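From: Rigoberto Urrego
To: Tillcombe Poets list
Date: October 7, 2022
Subject: Re: The Randiven form, and syllables for January

Maureen wrote:
> I've been working on the Randiven for the January booklet and I think
> we should all have a go. Thirteen lines, the seventh repeated as the
> last, and no line longer than the one before it. The shrinking lines
> make the reader feel the breath going out. It practically writes the
> poem for you!

That last sentence is what worries me. I tried two over the weekend and both times the form wrote the poem, and I'd have preferred to do it myself.

My trouble is with line seven. If no line may be longer than the one before, then the seventh has to be short enough to come back at the end, so lines eight to twelve must all be exactly the same length as it. Half the poem doesn't shrink at all. Did you mean that? Your own one, "Gu", gets round it by cutting two words from the repeat, and I'd call that cheating unless the rules say otherwise.
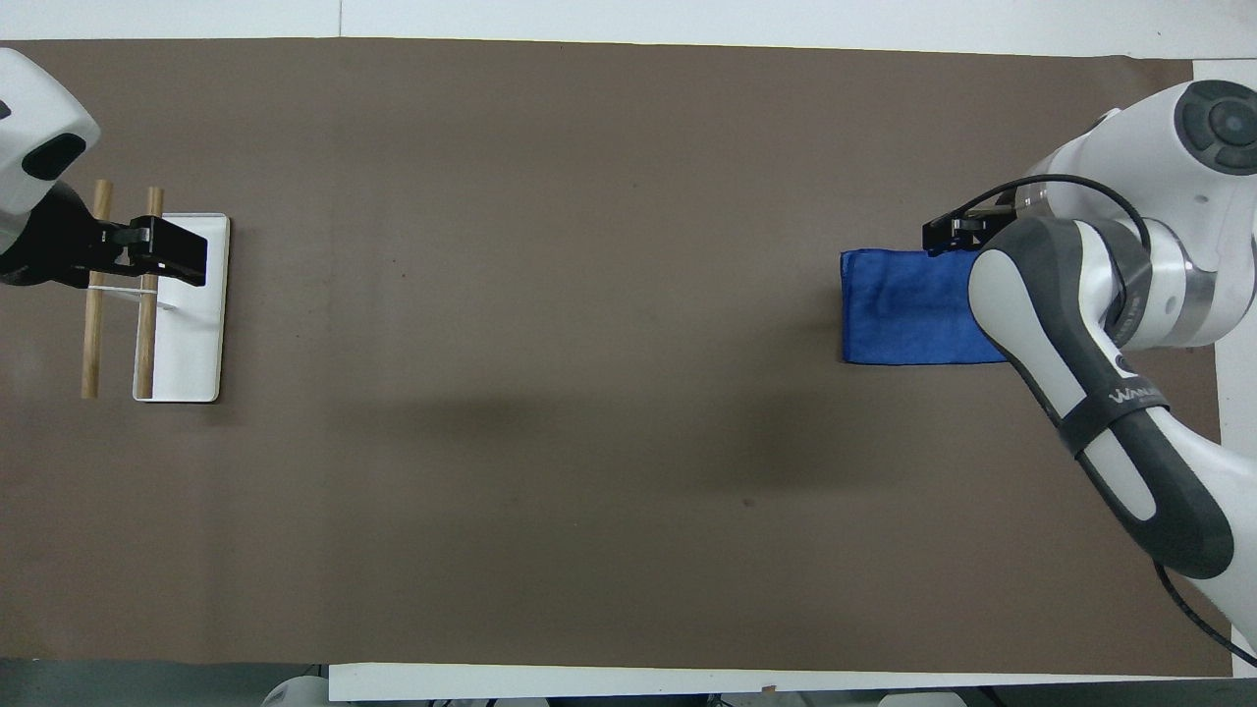

White tray on brown paper

I'm also not convinced about the breath. I read "Gu" aloud to my sister without telling her anything about the form and asked what she noticed. She said it had a lot of herons in it. She liked the herons, and so did I, but she'd have liked them in a sonnet.

As for the booklet, Vilum have quoted for 100 copies at 16 pages. Last time we printed 160 and I still have a box of them under the stairs. If everyone sends a Randiven we'll have some 13 poems of the same shape on facing pages, and I can't see people reading past the fourth. Could we say one each at most, with something in another form alongside it?

I'll send my second attempt when I've mended the ending. The first has gone in the bin.

Rigoberto

--
Tillcombe Poets list. Replies go to all members.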